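Product Review: Gasten Plush Throw, Gray
Residential Services, Sarmiento House
Reviewed by Corina Ursu, 17 Sep 2019
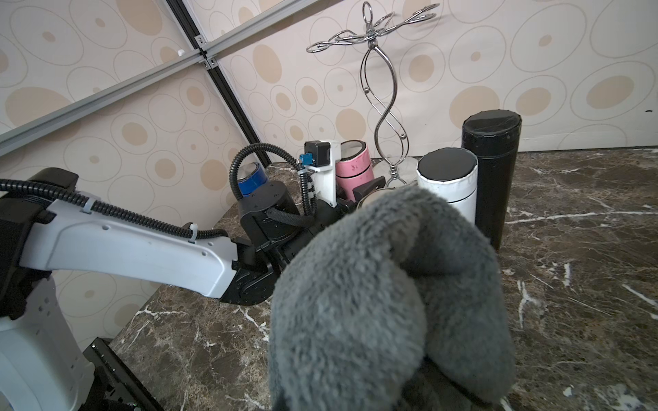
Background

Sarmiento House replaces the throws in its resident lounges and guest rooms as they wear out. The previous stock, a woven acrylic throw supplied by Flidine, had been discontinued, and the Linen Office was asked to recommend a replacement before the December order. The Gasten throw in gray was selected for trial, and the findings below cover three months of ordinary use in the east lounge and in two guest rooms.

Fabric and Feel

The Gasten is a plush throw with a short, dense pile. It is heavier in the hand than the Flidine and holds a thick, rounded fold when gathered up. Residents who were accustomed to the woven throws commented first on the softness, which was well received. A smaller number found the fabric too warm for use over the knees in the afternoon, when the east lounge receives direct sun. The throw has the same finish on both faces, so it does not matter which side is uppermost.

The pile marks when a hand is drawn across it. On a gray throw these marks are noticeable under the lounge lamps, although they brush out easily. Departments that require a smooth appearance for guest rooms should allow a moment for this when the room is made up.

Laundering

Throws were washed on the cool cycle with a mild detergent and tumble dried on low. Fabric softener was not used, in keeping with the care label. Shedding was heavy in the first wash and the dryer filter had to be cleared twice during a single load. It was much lighter by the third wash and has not been a concern after that.

One throw was dried on the high setting in error. The pile at one corner became stiff and has not recovered – the throw remains in service, folded with that corner inside. Laundry staff should be reminded of the correct setting when new stock arrives.

Drying time is the principal drawback. A load of Gasten throws took almost 70 minutes on low, which is considerably longer than the Flidine required. Despina Petkov of the laundry has asked that the throws be washed early in the day so that the dryers are free for towels in the afternoon.

Wear

The hems are turned and double stitched. No seam opened during the trial. The lounge throws show slight flattening of the pile where they lie over the arms of the chairs, and one has a pulled thread near the label. Color has held well, and the trial throws match an unused one kept in the cupboard for comparison.

Lint and crumbs cling to the surface more than they did to the woven throws. A stiff clothes brush removes them. Adhesive rollers also work, but they are used up quickly and are not recommended for daily use.

Storage

The plush is bulky. The shelves in the second-floor linen cupboard hold fewer Gasten throws than Flidine throws, and stacks tend to lean if they are built too high. Rolling was tried and abandoned in favor of a loose fold in thirds. The deeper Werkmont shelving on the ground floor is better suited to this item.

Recommendation

The Gasten throw is recommended for guest rooms and for the north and east lounges. It is not recommended for the sunroom, where a lighter woven throw remains preferable. Requests for stock from the December order should be sent to Tudor Lazăr in the Linen Office, stating the room and the number of throws to be replaced.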